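Skollden: collecting demonstrations in the home

Interview with the data collection lead, Skollden project, Oltivberg Institute

The Skollden project gathers demonstrations of ordinary household tasks for use in training manipulation policies. It is run by the Oltivberg Institute with its partner site at Wustancombe, and entered its second phase in September. We spoke with the project's data collection lead about how the material is recorded and what is done with it afterwards.

Operators work with hand-held grippers, one in each hand. "We ask people to tidy a table the way they would at home," the lead explains. "The policy has to learn from that behaviour, with all its hesitations. If we tell operators where to put their hands, we end up training on our own instructions."

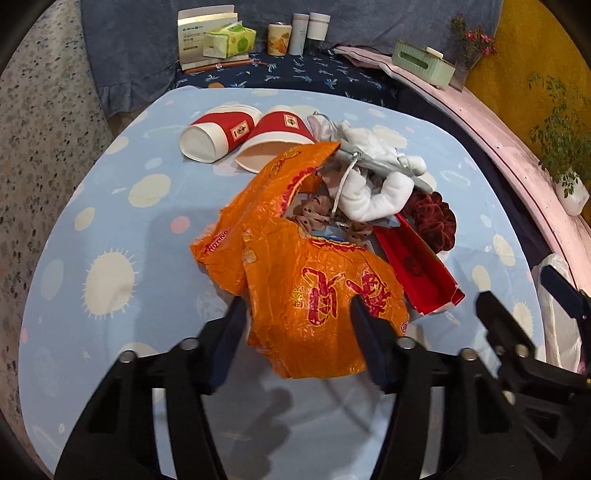
Paper cups, a food wrapper and hair ties gathered on a patterned tablecloth during the tidying task.

Each operator completes 13 recordings in a session, with a break after the first seven. The objects are chosen from everyday household goods, and soft or crumpled items are given particular weight. According to the lead, these remain the greatest source of difficulty. "A rigid box can be grasped in a handful of sensible ways. A wrapper changes shape as soon as it is touched, and the next attempt starts from a different problem."

The choice of background has also been revised. Early collections at Wustancombe were made on plain grey benches, and policies trained on them performed poorly once colour and pattern were introduced. The project now favours furnished rooms. "We were cautious about it at first," the lead says. "Labelling takes longer, and the reviewers had to be retrained."

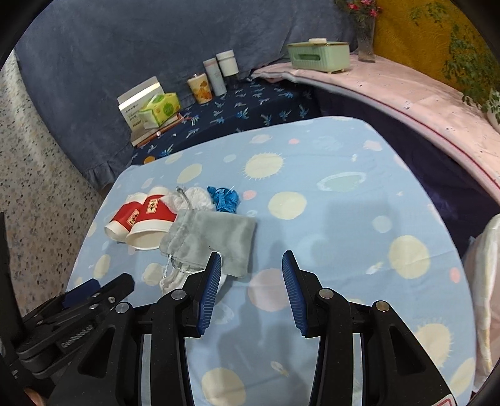 Review is carried out under the Nedelcu protocol, an internal standard that requires two people to label every recording independently. Disagreements are kept on file and discussed at the monthly meeting. Most concern the boundaries between objects. A grey drawstring pouch lying over the edge of a paper cup, with its cord running across a white bundle, is the sort of arrangement on which reviewers may differ. "One person marks the cord as part of the pouch, the other treats it as separate," the lead notes. "Both readings are defensible, but the labels must be consistent."

Around two per cent of recordings are set aside at this stage - usually for faults in timing between the grippers. Failed grasps are retained and labelled as such. The lead expects the written guidance on cords and straps to be circulated to both sites before the next round of collection begins.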